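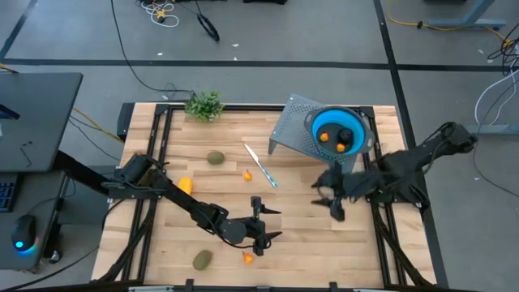 Tips for Teaching a Two-Arm Setup to Put Fruit Away

Clear the table before you start. Leave out only what the task needs, plus a few things the arms should learn to work around. A kitchen knife is fine as clutter, but use a dull one and keep your own hands off the wood while the arms are live.

Start with small, firm fruit. Kiwis are easy to grip and don't bruise fast. Soft plums can wait until you have a feel for the controls.

Raise the colander on a stand. A slanted one turns the opening toward the arm, and you won't need to reach as high over the rim.

Come in slowly from above, stop just over the fruit, then close the fingers. If you miss, open up and try again — a clean second try is still worth keeping. Throw out any run where you bumped the stand.

Move the fruit to new spots after each run. We do 40 runs per fruit at Tirkeck, with a break every 13.

Clamp the tabletop to the rail. Check the clamps again after 2 hours.

Tie cables back along the links, and leave slack at each joint.

Wipe the finger tips with a damp cloth when you switch fruit. Kiwi fuzz builds up.

Last updated 2022-05-11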